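Decided this was the month I deal with the toy shelf. July, windows open, coffee made, one medium-sized bin. I figured an hour. I would like to go back and speak to that person.

First discovery: we own 12 separate containers whose only job is to hold pieces of things that came in other containers. One of them is a Divodia shoebox. I have never bought Divodia shoes.

Dumped everything on the rug in the living room, which the internet says you should do so you can "see what you have." What I have is a rug I can no longer see.

The train tracks go together with two other brands of train track in the sense that you can push them really hard.

The Rultik marble run says "over 40 pieces" on the lid. I found a lid.

Okay, shape blocks. We used to have a shape sorter, the kind with a hole for each block. The sorter itself left us during the last move, somewhere between the old apartment and Khurana Street. The blocks made the trip in a saucepan.

So for a while now they've just been blocks with no holes to go in. The kid does not care. The kid puts them in boots. I care, apparently, enough to be typing about it at 10 in the morning.

I keep finding them one at a time. Under the radiator. In the silverware drawer with the teaspoons. There was a period when I thought we had mice because something kept rolling around behind the washing machine at night, and that was a cylinder.

Moved operations to the big maple board because it's the one flat surface that isn't already a parking garage. Best piece of wood in the house, lovely wavy grain along the near side, one tiny knot I'm fond of. It was meant for serious projects.
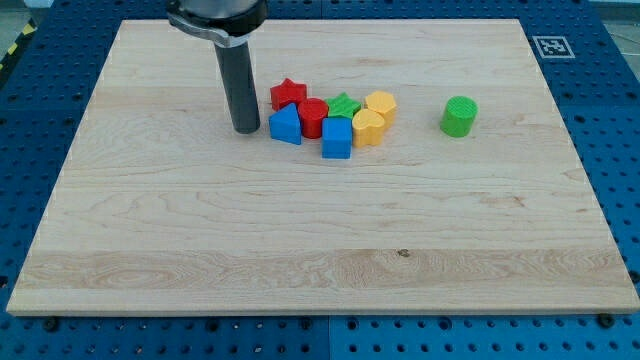 Eight shape blocks on the good maple. The stars have been assigned to the back row.

I put the red star on my short list of things you do not want to meet barefoot. Five points. Very chunky. It's a caltrop with good branding.

The blue triangle is a close second and has the advantage of a pointed top edge, so it's ready for you whichever way you come down the hall.

The cylinder is harmless underfoot as long as you weren't planning to stay upright.

Somebody is going to reply that I should rotate the toys. Put half away, swap them every few weeks, the child is delighted, everyone is calm. I have done this. I rotated them into the hall closet two winters ago and they are still mid-rotation.

Looked up whether you can buy just the sorter, without blocks. You cannot. Rokbridge will sell you a whole new set for 20 dollars, so I'd get the holes I want plus another full squad of shapes, and in a year I'd lose the holes again and have twice the shapes. I know how this ends, I've met me.

Considered cutting holes in the lid of the shoebox. Got as far as tracing the star. Have you ever tried to cut a star out of cardboard with kitchen scissors? It came out as more of a starfish that's had some news.

The cylinder hole came out pretty well though. Everything fits through the cylinder hole if you cut it big enough, and I did, by accident.

Update: the kid woke up, inspected the box, took the lid off, and put the blocks in from the top. Fair enough.

Update to the update: the lid is a hat now.

Back to the rug. Current piles are "keep," "donate," "what is this," and "part of something I'm afraid to throw away because the something will turn up tomorrow." That last pile is winning by a lot. It has its own foothills.

There's a small gray plastic hinge in there that I have personally moved between three homes. I don't know what it opens. At this point it's family.

Lunch break. Did the math while eating a sandwich over the sink and I think there are nearly 2,000 loose pieces on this floor if you include the beads, and I was trying very hard not to include the beads.

Afternoon report. Donate pile: two puzzles and a drum. The drum was an easy call - I'd like to thank it for its service and wish it well in someone else's apartment. The puzzles are complete, I checked, which took longer than every other part of this combined.

The shape blocks are staying. They've got a zip bag now, and the bag has a hook by the shelf, and I wrote SHAPES on it in marker so no one can claim confusion later.

Four in the afternoon and there's rug again, a decent stretch of it, over by the couch. Going to go stand on it for a minute.

Found a triangle.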